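Ticket 2104
Product: Trolia rotating utensil stand, steel
Opened by: Herman Wuisan
Shop: Bamine
Status: waiting for spare part

Opened 28 October 2019

Dear support,

I bought the Trolia stand from your web shop in September and I have a problem with it that I could not solve with the leaflet. The ring at the top, where the utensils hang, does not stay where I leave it. When I hang one tool only, the ring turns slowly by itself until the tool is over the side nearest to the wall. With several tools it is better, but then there is a small knocking noise each time I take one away.

I have already done what the leaflet says on page 3. I turned the knob at the top clockwise until it stopped and I wiped the pole with a dry cloth. The noise became less but the turning is the same. I did not use any oil, because I read that it can drip on the food tools.

Please tell me if the ring is faulty or if I made a mistake in the assembly.

Kind regards,
Herman Wuisan

Reply from Bamine support

Dear Herman,

Thank you for the clear message. Could you please try with only the skimmer, as it is the longest tool in the set? Hang it on one hook, let it come to rest, and tell us how far its head is from the base. Please also put the stand on a different table, to see if the turning follows the stand or the table.

Reply from customer

I have done both tests. The second table is a light wooden one.

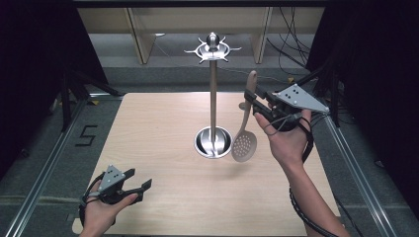 On the first table the ring turned towards the wall, as I wrote. On the second table it turned too, but more slowly, and it stopped in another place. So I believe that the table was a part of the problem, but only a part. I put a spirit level on the first table afterwards and it is lower at the back. I did not know this before, and we have had that table for many years.

The head of the skimmer was 146 mm from the centre of the pole when it hung still. I measured with a tape, so please do not take the last millimetre too seriously.

One more thing which I noticed — the knob goes down to its end, but the ring below it can still be lifted a little with two fingers. I think this is where the knocking comes from. Is there maybe a washer that should be between them? In my box there was no small bag with loose parts, only the pole, the base, the ring and the tools.

Reply from Bamine support

Dear Herman,

The free space under the knob is the fault. There should be a thin nylon washer, which the factory at Pasaribu puts on before packing. We have had the same report from two other customers. We will send you the washer free of charge, with part number 3000, by the carrier Tareo. Until it arrives, please take all the tools off and do not tighten the knob any more, as the thread can be damaged.

Reply from customer

Thank you. I have taken the tools off and they are in a drawer for now. The stand without tools is quiet and the ring stays still, also when I push the table a little. 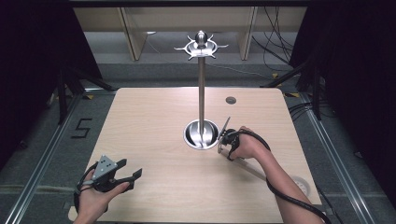

Do I have to take the pole out of the base to fit the washer?

The pole can stay in the base. Unscrew the knob, lift the ring straight up, put the washer on with the flat side down, and put the ring and the knob back in the same order.

Good, then I can do it by myself. I will also put a piece of card under the back legs of the first table. Please keep the ticket open until the washer has come, and I will write again when it is fitted.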